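**February, bench notes, hop tea / light-strike trial**

Picked up from the January page. Question is still whether the off-aroma in the Grarnau pale comes from light exposure on the shelf or from something upstream in the kettle. Denise thinks kettle. I have no opinion until the dark set is done.

Setup:

- 7 bottles per group, same fill, same crown caps
- Group A: brown glass, dark cupboard
- Group B: brown glass, window shelf
- Group C: clear glass, window shelf
- Exposure 72 h, then all groups to the cold room overnight

Fill was done from the Stondport keg through the short line. Headspace held to the neck mark. One bottle in C foamed over and was refilled; marked with tape on the shoulder and kept in the set, but its score goes in a separate column.

Cupboard stayed shut for the full exposure. Window shelf faces south. Sky was overcast on the first day and clear after that. The lux meter is still out for calibration, so there is no dose figure for B or C. This limits what can be said about any difference between them beyond the ranking. 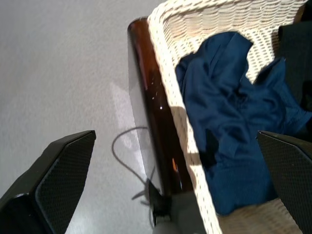 Ryota Sakamoto objected at the noon check that glass color is the wrong variable to chase first, and that a clear-glass group only tells us what the textbooks already say. He would split the batch by hop extract and leave every bottle in the dark. Fair point. The extract split goes on the list for the next batch, but I am not dropping group C, as we need a positive control that the panel can learn the smell from.

Sniff panel: 3 people, blind, 200 mL poured into covered glasses, served at cellar temperature. Scores 0 to 5 for skunky, cardboard, and sulfur. Ottavio poured and did not score.

Results so far (A and C only, B still to pour):

| Group | Skunky | Cardboard | Sulfur |
|---|---|---|---|
| A | 0 | 1 | 2 |
| C | 4 | 1 | 2 |

Values are medians. Refilled bottle not included.

Sulfur is the same in both groups, so light does not explain it. It is also the note that the complaints describe, if "struck match" is read literally. Cardboard is low and flat. Check the yeast log for the Grarnau batch before blaming the kettle. Pitch temperature is missing from the sheet for that day.

To do:

- Pour B
- Ask Ruairí for the pitch temperature
- Second keg from Stondport, same line, no change of caps
- Chase the lux meter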